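工场日志 木艇组
记录日期：2026年10月12日
艇只：Granström 搭接式双桨划艇，Nurkska 船库移交
记录：Aníbal Escobar
抄送：木艇组、涂装间、料库

一、接续上次记录

上次记录止于艇体翻正、内舱清理完毕。本次工作内容为更换中部断裂肋骨、处理左舷龙骨翼板裂缝，以及确定艉座板的取舍。艇体仍置于二号台架，首尾支撑位置未动，台架地脚已重新找平。艇体在台架上放置期间木材有所收缩，搭接缝较移交时明显张开，凡涉及缝宽的旧数据，今后不得直接引用，应以入水浸胀之后的测量为准。

移交单所列附件与实物核对结果：桨架座齐全，舵销缺下销，底格板与艇体编号不符，疑为同系列另一艇之物。已去函 Nurkska 船库询问，未得答复之前，底格板单独存放，不作修整，不上油。

二、肋骨

经逐根敲击并以细针探查，确认须更换的肋骨为4根，均在中部座板下方，断口位于舭部弯曲最急处。断口形态一致，外侧纤维拉断，内侧有压溃痕迹，断面颜色深浅不一，说明断裂并非同一时期形成。此前有人以铜片跨接断口，两端各加一枚螺钉，螺钉直接穿过外板，孔周木材已发黑。铜片已全部拆除，入废料盒，留一片作教学样品。

旧肋骨的拆除顺序为：先在外侧用小锉修平铆钉垫片上的钉头，再以冲子自内向外退钉，最后取出肋骨。退钉时外板背面须有人持顶铁承托。首根拆除时未作承托，外板钉孔边缘出现一处细小崩裂，已用胶压回，过程记录在案，后续各根均按承托方式操作，未再发生同类情况。

新肋骨用料为 Cludwood 送来的生材白橡木，到货后一直浸于水槽。开料时逐根检查纹理，凡斜纹穿出侧面的一律剔除。剔除的比例偏高，料库须在下次订货时向 Cludwood 说明用途为蒸弯，要求劈料或沿纹锯料，不接受窑干材。此事二月订货时已经提出过一次，送货单上亦有注明，实际到货与注明不符，请料库附上本页复印件。

肋骨断面按旧件复制，四角用刨轻轻倒棱。旧件内侧倒棱较大，外侧近于直角，推测原厂为省工，仅加工可见的一面。本次外侧也作少量倒棱，以减少弯曲时外侧纤维起刺。该做法与原件略有出入，贴合面不受影响，装入后自艇内看不出差别。

蒸制时间定为30分钟，自蒸箱出口稳定出汽后起算。试件一根，弯至样板弧度，外侧无起刺。正式弯制的各根自开箱至夹紧均由两人操作，一人在艇内以脚压住龙骨处，一人沿舷侧推压并上夹。弯制要领如下，供新进组员参考：

开箱前夹具须全部张开到位，置于手边，不得临时寻找。
肋骨先过弯，再回放至艇体弧度。
龙骨处先定位，随后向两舷同时推进，不得先将一舷压实。
上端预留余量，待冷却后再截。
手套用厚棉质，不用胶皮手套。

第三根弯制时左舷一侧略有扭转，以活动扳手夹住上端反向扭回，冷却后复查，贴合尚可。该根与外板之间在第三列板处有一道窄缝，薄纸可入。讨论后决定不加垫片，由铆接拉紧。若铆接后仍不贴，则拆除重做，不以填料掩盖。

三、铆接

钉孔沿用旧孔，孔径已扩大者先以木塞封堵，待胶固化后重新引孔。木塞纹理与外板纹理一致，塞头略高出板面，以利凿平。引孔钻头较铜钉对角尺寸略小，在废料上试过松紧，钉身打入时应有均匀阻力，若轻击即入则孔过大，若板面隆起则孔过小。

垫片以空心冲压至木面，以能压住而不陷入为度。钉尾截断后的余长依靠目测，各人所留不同，敲出的铆头大小因此不一。涂装间的同事曾指出，先前完工的另一艇铆头参差，上漆后在侧光下颇为显眼。为求一致，本次用旧铜管制了一个限位套，套在钉身上，截钳贴着套口剪断即可。限位套挂在工具板左下角，用后归位。

铆接中顶铁不可偏斜。顶铁偏斜时钉身会在板内弯曲，外观上看不出异常，仅能从锤击声判断：声音清脆为实，发闷为弯。遇有发闷的应立即停手，退出更换，不得继续敲击。本次更换了数枚，原因多为艇内操作者更换姿势时顶铁随之移动。中部座板下方空间狭小，建议先将座板拆下再行铆接。此次未拆，操作颇为不便，后续各艇应列入准备工序。
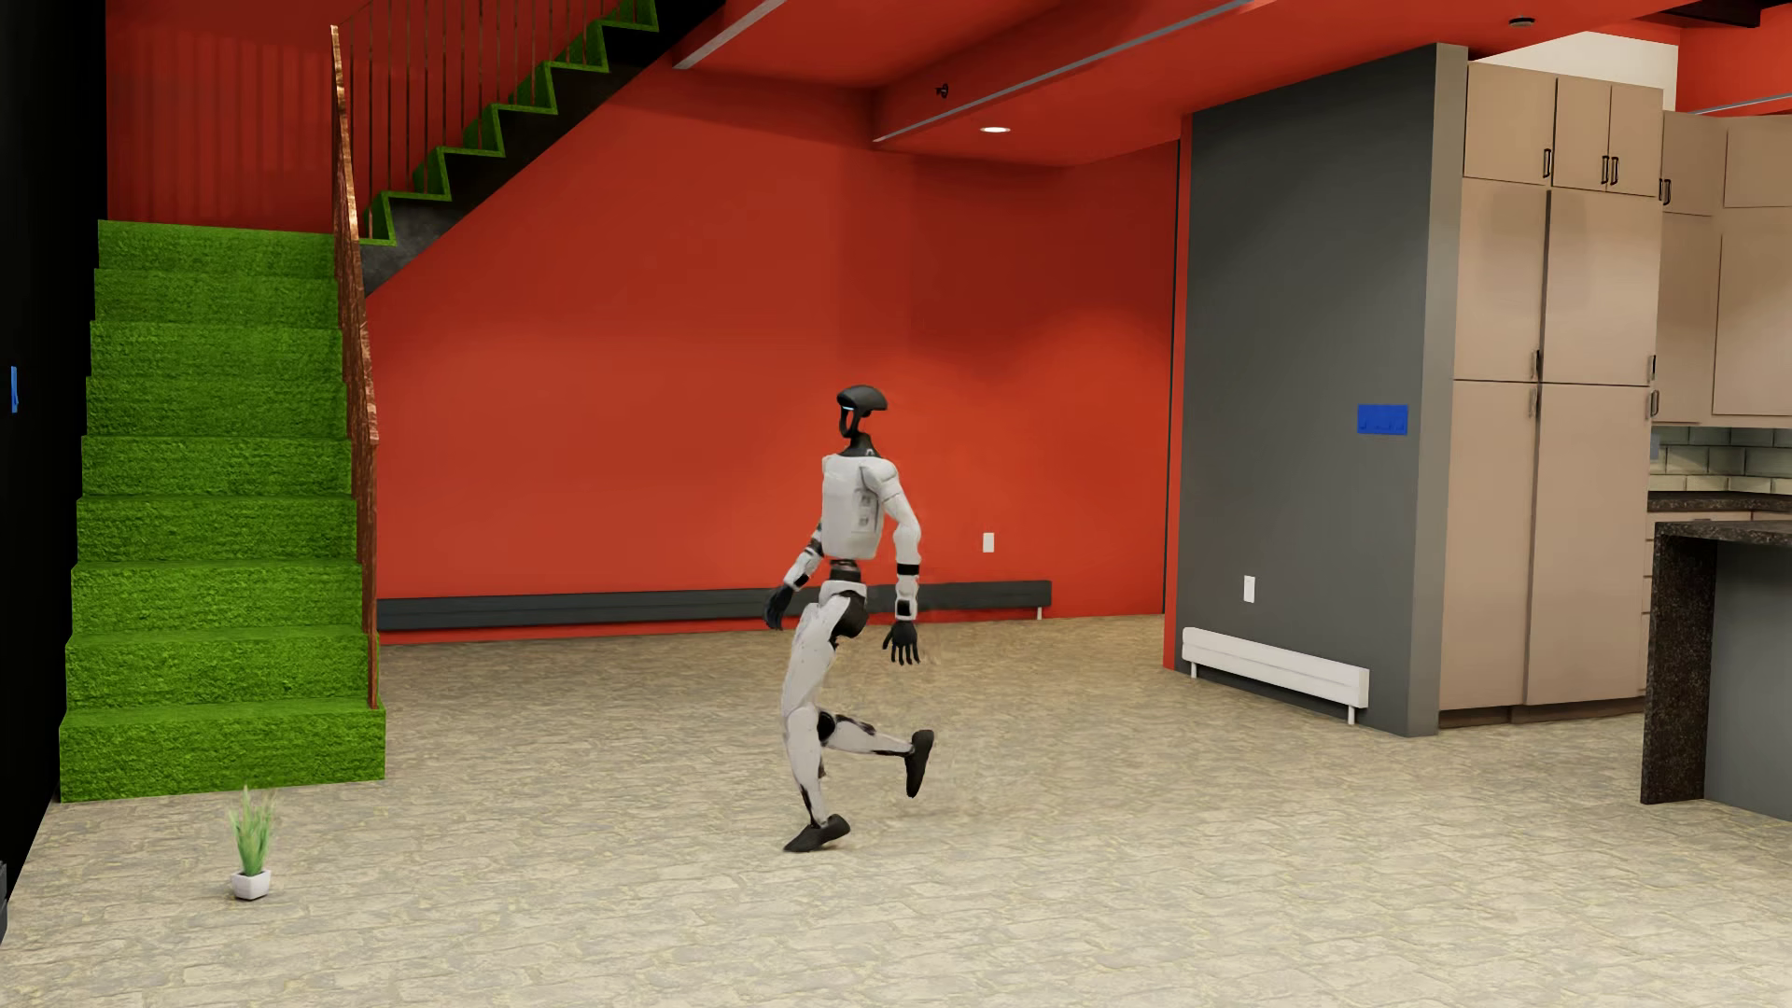 Brernilar 船艇学校 · 木艇修造组

四、龙骨翼板裂缝

左舷龙骨翼板的裂缝自中部座板向艏方向延伸，长近200毫米，沿纹理走向，未穿过搭接缝。裂缝内有旧腻子，质地发脆，表层为灰色，下层为红色，应为两次填补。以自制弯钩逐段剔出，过程缓慢，不宜使用电动工具。剔净后可见裂缝内壁木质坚实，仅靠近一枚旧螺钉处稍软，用刀尖试探，软层很浅。

处理方案曾有两种意见。一种主张挖补，即将裂缝两侧铣成规则槽口，嵌入同种木条；一种主张清缝后嵌入楔形薄条，仅用胶固定，尽量少去原木。本组采用后者。考虑到该板为全艇受力较大之处，若日后裂缝继续延伸，须换整板，此时多去木料并无益处，且翼板与龙骨之间的槽口状况良好，没有必要惊动。

裂缝末端须钻止裂孔，孔以木塞封闭。艏端止裂孔的位置以放大镜确定，钻孔前用铅笔标记并由第二人复核。复核时发现肉眼所见的裂缝末端并非真正末端，细缝仍向前延伸一小段，孔位据此前移。此类裂缝在木材干燥时较易辨认，用棉布蘸少许酒精擦过板面，待表面挥发，缝内残留处颜色较深，可作参考。

楔条用该艇旧座板余料刨制，材质与外板相近，颜色略深。嵌入时不可过紧，以免将裂缝撑开。胶合后用塑料薄膜隔开，外侧垫软木板，以撑杆自台架横梁施压。撑杆施力以胶液微微溢出为止。次日拆除撑杆，凿去余高，再以80号砂纸顺纹打磨，不得横磨。打磨后缝线可见，属正常情况，不作染色。

旧螺钉处软层已刮除，涂稀释清漆多遍至不再吸收。螺钉孔以木塞封堵，原螺钉不再装回。该螺钉作用不明，推测为固定旧底格板的挡块所用。若 Nurkska 船库来函确认底格板原件尚存，再议挡块位置。

五、艉座板

艉座板右侧后角缺失一块，断面陈旧，已经磨圆，估计长期在该状态下使用。座板其余部分完好，底面留有制造时的铅笔字，字迹尚清，似为工序编号，其后有 Granström 字样的烙印。按组内惯例，带有制造标记的部件一律不更换。缺角处以接木补齐，接口取斜面，斜面位置避开座板下方的支撑条。

接木所用木料尚未选定。料库现存的几块桃花心木颜色均偏红，与旧座板并置后差异明显。Aníbal Escobar 提出可从报废艇的横座板上取料，经查该横座板厚度略薄，刨平后恐不足。暂缓，待料库清点旧料后再定。在此之前座板放入恒湿柜，平放，不得倚墙竖立。

座板底面铅笔字已拓录并附于本日志封底袋内。上油时底面该处以纸胶带遮盖，胶带当天揭除，不可过夜。

六、工具与场地

蒸箱密封条老化，靠门一端漏汽，蒸制时地面积水。积水已及时拖干，并在门端下方放置托盘。密封条应予更换，更换之前蒸箱不得无人看守。水壶水位须在每次开箱前查看，补水用热水，补冷水会使出汽中断，计时随之作废。

C 形夹中有几只螺杆头垫片脱落，直接压在木面上会留下圆形压痕，已挂黄牌。请各组员使用前逐只检查，见黄牌即不取用。本次舷缘处有一个浅压痕，系此原因所致，以湿布和熨斗处理后基本消退，上漆前再看一次。

木屑与浸过油的抹布分开存放。油布摊开晾于室外架上，干透后方可入桶。此条在工场守则中已有规定，近日仍见有油布揉成团置于台架下，特此重申。

七、与涂装间的衔接

艇体内侧在肋骨铆接复查完成之后方可交涂装间。交接前木艇组负责以下事项：新肋骨上端截齐并修圆，铆头周围木刺清除，内舱除尘，旧漆与新木交界处过渡平顺。涂装间负责底层油的调配。内侧沿用该艇原有的油饰做法，不改清漆。外侧的做法尚无定论，移交单写明保留原色，但现有面漆为后期重涂，原色须在桨架座下方取样确认。取样由两组共同进行，取样点不大于指甲，位置记入图纸。

水线以下搭接缝不填硬质填料。曾有组员询问，能否在缝内打弹性胶以求入水即不漏。本组意见维持不变：搭接式艇体依靠木材浸胀自行闭合，缝内填入胶料，浸胀时板边受挤，铆钉处易起裂，翼板裂缝亦可能与此有关。该艇外侧靠近龙骨处已发现残留胶料，色黑，有弹性，来源不明，应全部清除。清除工作排在翼板胶合检查之后。

首次浸胀在小码头浅水处进行，艇内放水，艇外系缆，留人照看。艇内水量不宜过多，过多则艇底下坠变形。浸胀期间每日早晚各查看一次，记录渗水部位，不作抢修，待木材稳定后再判断是否需要收紧铆钉。

八、未决事项

底格板归属，待 Nurkska 船库答复。
舵销下销，询价或自行车制，由金工间估工。
艉座板接木用料，待旧料清点。
第三根新肋骨左舷窄缝，铆接后复查，复查人不得与铆接人为同一人。
蒸箱密封条，已报修。
Cludwood 到货不符一事，由料库去函，回函归入本艇卷宗。
外侧原色取样，与涂装间约定时间。

九、补记

收工前复查铆接，第三根肋骨左舷窄缝已由铆接拉合，薄纸不能入。右舷末端一枚铆钉声音发闷，以粉笔圈出，下次退出更换。翼板撑杆未动，胶液已收干，薄膜不揭。

台架旁样板已编号挂墙，中部样板背面注有过弯量，供同型艇参考。该数值只对本批橡木有效，换料须重做试件。

下次开工先换右舷铆钉，再清龙骨侧黑色胶料。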